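The Slow Return of Wandholm

Wandholm were never going to be famous, and they took some care over it. Their first album, Cutance, came out on a label run from a spare bedroom, had no singles, and opened with a drum solo. It sold badly everywhere except a few college towns, where it was passed around like a cold.

Then came the silence. The band split, or forgot to meet, depending on which member you ask. Now, in May 2021, there is a second record, Vullunura, and it is 55 minutes long, 18 of which belong to a single track called "Nasr."

I put off playing "Nasr." A song that long is a houseguest - you want to know when it's leaving. It starts as a polka, more or less, then sits down for a stretch of organ that could be a hymn or a skating rink. The vocals show up late and argue about parking. By the time the horns arrive I had stopped checking the clock, and I check the clock during my own birthday.

The rest is shorter and less well behaved. There are two waltzes, one of them good. The bass player sings lead on the other, and should be thanked for his years of service on bass.
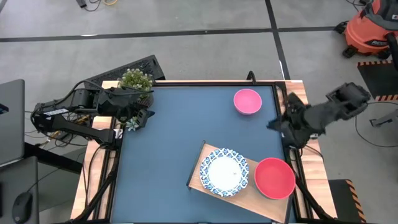
Pink bowl, blue mat, cutting board.

The band plans to tour once clubs reopen, playing Vullunura in order with no encore. I asked in March whether they would do anything from Cutance. The reply came by email, a week later, and said only, "Which one was that?"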